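Gorar Service Desk > Tickets > Cell 2, tidy-up bench

Ticket 2698
Status: Monitoring
Priority: Normal
Site: Mustonen
Opened: Wednesday, 8:40 am

Fault as reported
Arm stops on the approach to the bottle with a position deviation warning. Clears on reset, then comes back within an hour. Tissue picks are fine. Program is the standard Tritier tidy job, no edits this month.

9:15 am
Logged on at the bench. Pulled the controller history. Every stop is on the same move, the last leg down to the bottle. Joint temperatures normal. Payload was set to 1000 g, left over from the old tool. The gripper with its collar and cable was entered in the tool sheet at 785 g. Corrected the payload and saved under a new installation name so we can go back.

9:50 am
Set the bench out the usual way and jogged the arm clear to check the home pose.
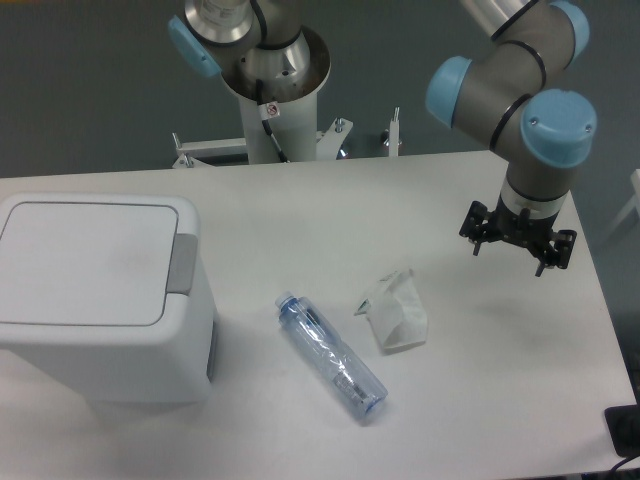 Bench layout: bin, bottle and tissue on the table, gripper clear.

Checked while stopped:
Pedestal cable: no chafing found, tie at the bottom re-done.
Mounting frame behind the table: went over the nuts with a spanner. One took a quarter turn.
Tool flange screws: tight.
Finger pads: worn but serviceable. Wiped with isopropyl.

10:30 am
Restarted at 50 per cent speed. No stops in the first half hour. Went through the approach one waypoint at a time, pausing above the bottle with the fingers open. 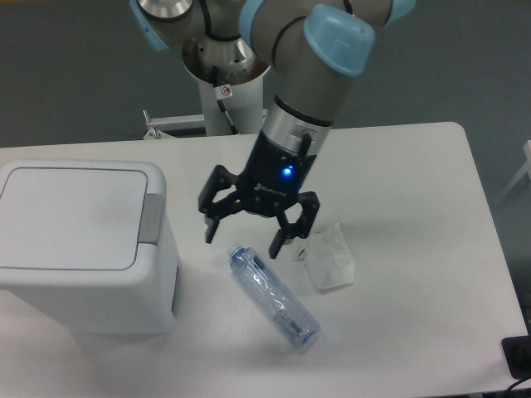
The left finger comes down close to the neck, and the taught point is lower than it needs to be. If the bottle is a bit rounder than the one used for teaching, the linkage could touch before the pads get there. Raised the approach point by 4 mm and left the grasp point alone. Grip force unchanged.

11:20 am
Back to full speed. One warning on the second run, none after. I hadn't re-zeroed the force reading after the payload change. Did that and restarted.

2:05 pm
Still running, no further warnings. Leaving this open until the end of the week. If it stops again, please don't just reset it. Save the log first and note which bottle was on the table, as the crushed ones sit differently.

To do
Order finger pads from Wunivus, one pair plus a spare.
Update the payload figure on the cell sheet.
Label the old installation file so it doesn't get loaded by mistake.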